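Can you freeze injera, or does it go rubbery?

Asfaw, Osgate
I made my first proper batch on Friday and I'm thrilled with it, loads of eyes and a lovely sour tang! Trouble is, I got carried away with 700 g of teff flour and there are only two of us. Has anyone frozen theirs?

Saron Mamo
Well done, those eyes are the hard bit! It freezes beautifully. Let every piece cool completely, put baking paper between them and wrap the stack well. I did 22 for a family do in November and they were still soft and stretchy when we ate them.

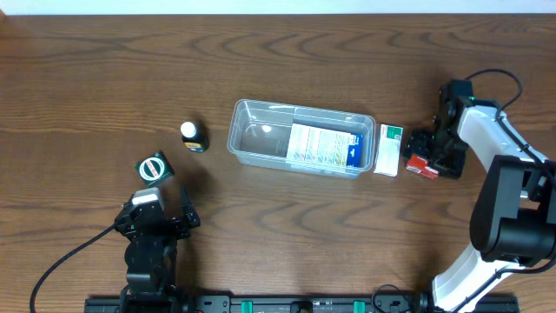 How long does it need to thaw?
Leave it wrapped on the worktop for a couple of hours, then warm each piece briefly under a damp cloth. A microwave is fine too, 23 seconds in mine.

Geert Van Beek
Never frozen it, but do try it torn up and fried in spiced butter with a bit of leftover stew, it's my favourite breakfast in the world! The shop in Prekcombe sells good berbere if you're out that way. Closed Mondays I think.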